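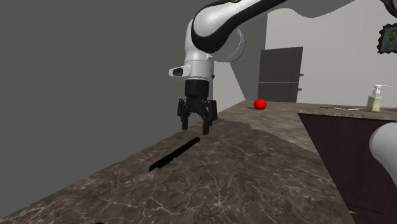

Render: Leobardo Zamudio, kitchen cell, simulation view

Ticket 143: gripper stops short over the counter
Status: open, waiting on one more run

Hi all, me again with the kitchen cell. For anyone joining now, I look after the simulated copy of it, so nothing got bent and no coffee was spilled. The arm goes out over the counter, points the gripper straight down near the long black thing, opens the jaws and then just hangs there. The log says "target not reached" and the task quits after 500 steps.

First guess was the gripper itself. I opened and closed it by hand from the console and it moved fine both ways, so I left it alone (for once!).

Second guess was the black object. It's so dark against that brown marble that I can hardly make out any detail on it myself, and I figured the pose estimate might be junk. I swapped in the true pose straight from the simulator. Same stop, same message. Annoying, but at least that's one thing crossed off.

Then I went after the red round thing farther back, by the fridge. I deleted it and ran again, no change, put it back. I did the same with the soap dispenser, mostly out of spite.

What finally moved the needle was the Zemton planner config. I'd updated it on Sunday and the new file came with a fresh default for table clearance. Our counter isn't a table as far as Zemton cares, it's a fixed obstacle, and the padding around it had gone up to 5 cm. The object lies flat on the counter, so the fingertips were never going to be allowed down there. I had been staring at the wrong file all morning.

I set the padding back to what we had in December, reloaded the cell and ran it from home. It went down and closed on the object on the first try, and I may have yelled a little.

Still on my list: the Notano export rewrites that config whenever somebody saves the kitchen layout, so the bad value will come back unless we lock it. There's also a warning at line 2,757 of the log about the wrist joint being close to its limit. It was there before the update too and I don't think it's related, but I'd like a second pair of eyes on it.

Please don't save the layout until I've locked the file. I'll do the long run tonight and post the log in this ticket.

Leobardo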